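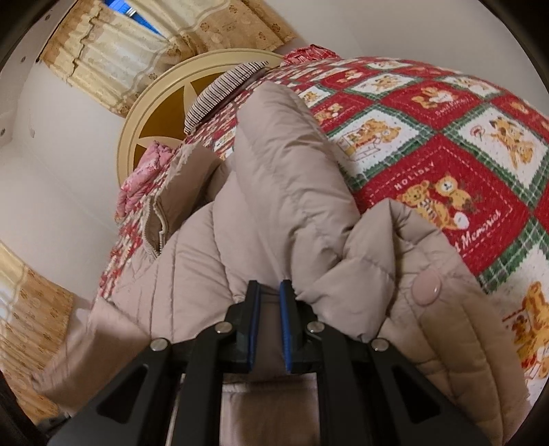
Jacket task, bedroom setting. Gripper fingers closing on a fold of the quilted puffer.

Dremo hand-held gripper kit: notes and data card for the trial recordings

Maintained by Borislav Krasniqi. Last touched in January. Read the "What I don't believe yet" section before you order anything.

What this is

A small set of recordings made with the Dremo kit while I was deciding whether to keep it. Dremo is sold by Wendside as a complete package for collecting manipulation data at home: a hand-held gripper with a camera on it, a charger, a carrying case, and a license for their processing software, which is called Mathur. You hold the gripper, do a chore with it, and Mathur is supposed to turn the video into something a robot arm can learn from.

The sales page says you can go "from closet to policy in a weekend." I had a weekend. I don't have a policy.

Contents

There are 40 recordings, all of clothing on a bed. Tasks are: pick up a jacket by the body, pick up a jacket by a sleeve, straighten a sleeve, and fold the jacket over. Each recording is one attempt. I left the failed attempts in and marked them in the notes column, since a set with only the good ones would tell you more about my editing than about the gripper.

clips/ - the video as it came off the device
tracks/ - Mathur output, one file per clip
notes.csv - task, outcome, and my comments
rejected.txt - clips that Mathur refused to process, with the error it gave

The hardware

It's better than I expected. The linkage is plain black with screws you can get at with a normal screwdriver, and the fingers stay parallel as they close. The blue rubber pad matters a lot on slick jacket fabric. I tried a few clips with tape over it (marked "taped" in the notes) and the shell slid out on most of them.

My complaints are about the trigger and the weight. The trigger has a dead spot at the start of its travel, so small closing motions don't register on the fingers at all. By the end of a long session my wrist was drooping, and you can tell from the later clips, where the approach gets lower and lazier. Wendside lists a session length of 100 minutes between charges. The battery does last that long. I don't.

Puffy clothing

Most demo videos for this sort of kit use a flat towel or a T-shirt. A puffer is harder to judge. The stitched channels squash when you press into them, so the fingers can close on a lot of filling and very little shell. On the wide view it looks like a solid grasp. Then you lift and find out. If you use these clips for training, don't label a grasp as good from the closing moment alone. Use the outcome column.

Backgrounds

The bed has a patchwork quilt on it, red, white and green with teddy bears and printed lettering, and it stays there in every clip. Wendside's guide says that busy bedding "adds useful variety." Maybe so, but one quilt isn't variety. A model trained on this set alone could easily learn that jackets live on bear quilts. Mix it with something else.

The wide lens also takes in more of the room than you may expect. Window, curtains, headboard and pillow all show up while you're working on the jacket. Check what's in your own room before you share anything. Mathur has a privacy filter, but it only looks for faces.

What I don't believe yet

1. Tracking accuracy. Wendside quotes a figure for position error but doesn't say how it was measured or on what surface. I have no motion capture system, so I can't confirm it or rule it out. In 2 of my clips the track jumps sideways while the gripper is plainly holding still.

2. "Works with any arm." The export has settings for exactly 2 arms. Everything else goes through a generic format that you convert yourself. I asked support for a list of tested arms and got the brochure again.

3. The comparison with Dristar. Wendside's chart puts Dremo ahead of the Dristar gripper on grip strength. The chart has no units on it.

Things I'd ask for

A wrist strap. A finger pad you can replace without buying the whole finger. A log of where tracking confidence drops - Mathur clearly has this number somewhere, because it uses it to reject clips, and almost all of the rejections in rejected.txt carry the same one-line error.

Use and limits

Free for research and for your own testing. Please don't quote this set as a benchmark. It's one operator, one room and one kind of garment, recorded by a right-handed person who was getting tired.

Corrections are welcome, from Wendside too. If they send me the test conditions behind the accuracy figure, I'll add them to item 1.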